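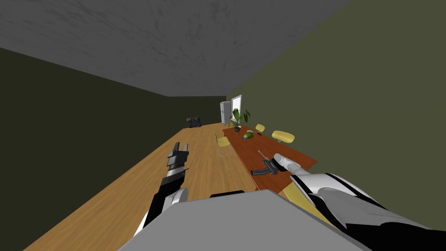
Sim view, two arms over the wood floor

Tuson Forums > AI and Machine Learning > General > Voice login on Barnance accounts, who's turned it off?

Page 1 of 1

kov_boris
Posts: 586
2/3/19

Rang Barnance this morning re a lost card. Got told "your voice is now your password" and that I'd been enrolled. Never asked for it. Apparently they'd built the voiceprint off my last few calls, the ones "recorded for training purposes". Anyone else had this? And how do you get off it, the girl on the phone didn't know and put me on hold for ages then it dropped out.

Boris

mudbrick
Posts: 55

Yep same. Ask for "telephone security" not the general line. They can un-enrol you but you have to set a PIN first. Took me two goes.

shona_c
Posts: 2104

Don't really get the fuss tbh. I've used it since July and it's been great. Mum has arthritis and can't do the keypad thing, she just says the phrase and she's in. Before that it was mother's maiden name and favourite colour, which anyone with her Facebook could of guessed.

kov_boris

Not saying it's useless Shona. Saying they should've asked me.

shona_c

Fair. They did ask us, but that was in the branch at Ukonthorpe. Maybe it's different over the phone.

fatosm
Posts: 170

Problem isn't the consent, well it is, but the bigger one is you can't change your voice. Password leaks, you get a new one. Voiceprint leaks, then what.

Also cloning. My cousin does audio books, she had a program copying her from a few minutes of reading. Not perfect, bit flat on the ends of words. Down a phone line you wouldn't pick it.

mudbrick

Would it get past the bank's system though? Fooling your mates and fooling the software are two diferent things. They look for stuff we can't hear.

fatosm

Some do. Depends which product and what they've got switched on. Replay detection costs extra with most vendors and guess what gets left off.

barajas_c
Posts: 55

Worked on a phone system rollout for Angelovski a while back (call centre side, not banking). Couple of things

- what's stored isn't a recording, it's a set of numbers made from the recording. You can't play it back
- the match isn't yes/no, it's a score, and the client picks the cutoff. Set it strict and people with a cold get knocked back and complain. So it creeps down
- ours was never the only check. Number you're calling from counted, what you were asking for counted. Balance, fine. New payee, you got a person

So Fatos is half right. A leaked print on its own is hard to use in somebody else's system. The cutoff thing is the real worry imo.

fatosm

Half right, I'll take it. But the original recordings are still sitting there too aren't they? For "training". So whoever gets in gets both.

barajas_c

Ours were meant to be wiped on a schedule. Were they, dunno. Not my bit.

valb
Posts: 170

Has anyone got accent trouble with it? My dad gets rejected nearly every time, I get through with the same phrase first go. He's Albanian, been here since he was a young bloke, perfectly good English. Ends up yelling "my voice is my password" in the kitchen and of course then it's even worse.

shona_c

Oh no poor fella. Mum's is broad Glasgow and it's fine but she did the enrolment three times over.

mudbrick

valb get him to re-enrol on the landline if he's got one. And talk normal. If he enrolled on speaker or in the car it'll never match properly

valb

He did it in the ute! With the window down knowing him. Will try, thanks

barajas_c

Accent shouldn't matter in theory, it's comparing him to him. In practice depends what voices they tuned it on. Ours was rubbish with older women for months before anyone noticed the pattern.

kov_boris

Update. Got through to telephone security, PIN set, voice thing off. Asked them to delete the print and not just disable it. Have to put that in writing, and they'll answer within 30 days. Email address is on the back page of the privacy policy, wording I used was

"I withdraw consent to the collection and use of my voice biometric and ask that it be deleted, along with any copies held by your supplier."

Pinch it if you want.

shona_c

Still leaving mine on!

fatosm

Good on you Boris. Post what they say back. My bet is "deactivated" and no mention of the supplier.

mudbrick

Put the account number in the email as well or they bounce it. Ask me how I know

kov_boris

Bugger. Sending it again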